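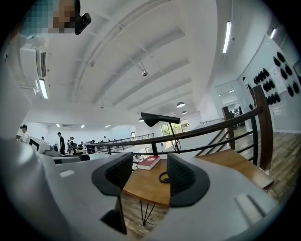 Pinza manual, vista desde la cámara de muñeca. Mesa de la planta alta, libro rojo y lámpara.

Cuaderno de taller, proyecto Pernis. Entrada de diciembre, lunes, empezada a las 16:20.

Objetivo de la sesión: cerrar el protocolo de recogida de demostraciones para la tarea "libro" antes de la entrega parcial de la asignatura. Queda pendiente de la semana pasada la deriva de la pose y el desgaste de las almohadillas. Lo primero se ha atacado hoy; lo segundo solo se ha medido.

Estado del material
Pinza manual n.º 2, carcasa gris clara, dedos con malla. La n.º 1 sigue desmontada por el muelle de retorno. Firmware de la tarjeta de captura sin cambios. El programa de grabación es Flollus, rama del grupo, con el parche de sincronización aplicado. Baterías cargadas desde el mediodía.

Calibración
Apertura: cero con los dedos en contacto, máximo contra el tope mecánico. Tres pasadas. La primera sale desplazada, como siempre que la pinza lleva días parada; se descarta. Las otras dos coinciden dentro de la resolución del sensor.
Cámara: se repite la intrínseca con el tablero pequeño a 40 cm y a 60 cm. A 40 cm el borde inferior del tablero se pierde detrás de los dedos y el detector falla en parte de las tomas. A 60 cm, bien. Para la próxima conviene usar solo la distancia larga y girar más el tablero.
Exposición: fijada a mano. En automático, los fluorescentes del techo la hacen saltar cada vez que la cámara se levanta, y el entrenamiento lo nota. Con la exposición fija el fondo de la oficina queda algo oscuro, pero la mesa y los dedos se ven bien, y es lo que interesa.

Tarea
Agarrar el libro por el lomo, levantarlo, llevarlo al otro lado de la mesa y dejarlo plano. El libro rojo es grueso y entra en la apertura de la pinza solo si se aborda de canto. De plano no hay forma: los dedos tocan la mesa antes de cerrar.
El cable negro enrollado de la derecha está en la zona de depósito. Se decide dejarlo donde está en la mitad de los episodios y apartarlo en la otra mitad, anotándolo en la ficha. Si la política aprende a evitarlo, mejor; si no, al menos se podrá separar el fallo.
La lámpara, apagada en todos los episodios. Su pantalla negra sirve de referencia visual para el SLAM cuando la cámara mira por encima de la mesa.

Procedimiento (versión que va a la memoria)
1. Pinza abierta sobre la marca de inicio, quieta dos segundos.
2. Pulsar grabar. Esperar el pitido.
3. Barrido lento hacia la sala y vuelta a la mesa.
4. Ejecutar la tarea a velocidad constante. No corregir el agarre a medio camino: si se escurre, se termina el episodio y se marca como fallido.
5. Volver a la marca, dos segundos quieta, parar.
6. Rellenar la ficha antes del siguiente episodio. No al final de la tarde -- ya pasó con la tarea de los vasos y hubo que tirar media sesión.

El paso 3 es nuevo. Sin él la pose se inicializaba mirando solo la madera, que tiene poca textura, y la trayectoria salía con un salto al levantar la cámara. Con el barrido, el seguimiento coge la barandilla y las vigas del techo, que dan líneas largas y no se mueven. La pared blanca con las filas de piezas ovaladas negras es otro asunto: el patrón se repite y sospecho que provoca correspondencias falsas. Se recomienda hacer el barrido hacia la zona de mesas y no hacia la escalera.

Resultados
Episodios grabados: 60. Válidos tras el filtro automático: 57. Los tres descartados lo son por pérdida de seguimiento, todos del bloque anterior a introducir el barrido. En el bloque con barrido no se ha perdido ninguno, aunque la muestra es corta y no se puede afirmar mucho con esto.
Tramas del episodio más largo: 2.607. Demasiadas. La mayor parte se va en la aproximación, que se hizo con exceso de cuidado. Hay que ir algo más rápido o recortar el inicio en el preprocesado. Prefiero lo primero, el recorte introduce otra decisión que hay que justificar.
Deriva al volver a la marca: aceptable en los episodios cortos, crece en los largos. Falta la gráfica.

Incidencias
-- El libro se abre al levantarlo si se agarra lejos del lomo. Probada una goma elástica; la goma se engancha en la malla del dedo. Retirada. Queda como variación natural de la tarea.
-- La mesa es ligera y las patas finas ceden un poco cuando se apoya la mano libre. Prohibido apoyarse durante la grabación.
-- Gente pasando por el fondo. No parece afectar a la pose mientras ocupe poca imagen, pero hay que pasar el difuminado de caras a todo el lote antes de subirlo. El difuminado de Padilla (el script, carpeta utils) tarda bastante; lanzarlo por la noche.
-- Un reinicio de Flollus a las 17:50, sin pérdida de datos. Registro guardado. Misma traza que el otro día: parece la escritura a disco cuando la cola se llena.

Almohadillas
Medido el espesor en tres puntos de cada dedo. El izquierdo está más gastado por la punta que el derecho, lo que cuadra con que casi todos giramos la muñeca hacia el mismo lado al soltar. De momento no se cambian. Si se cambian a mitad del conjunto habrá que repetir la calibración de apertura y anotar el corte.

Sobre el conjunto de datos
Discusión breve sobre si mezclar este lote con el de la sala Festora. En contra: otra altura de mesa y otra iluminación. A favor: precisamente eso. Se acuerda entrenar por separado primero, comparar, y mezclar después con el mismo número de episodios de cada sitio. El informe de la asignatura pide una tabla comparativa, así que el trabajo se aprovecha.

Pendiente
Gráfica de deriva frente a duración.
Segunda tanda con el cable apartado; hoy han quedado descompensados los dos grupos.
Probar a girar la mesa para que la escalera quede a la espalda.
Revisar el muelle de la pinza n.º 1 y pedir repuesto si está cedido.
Copia del lote en el disco del grupo. La hago ahora, antes de cerrar.

19:10. Copia terminada, sumas de verificación correctas. Pinza n.º 2 en carga.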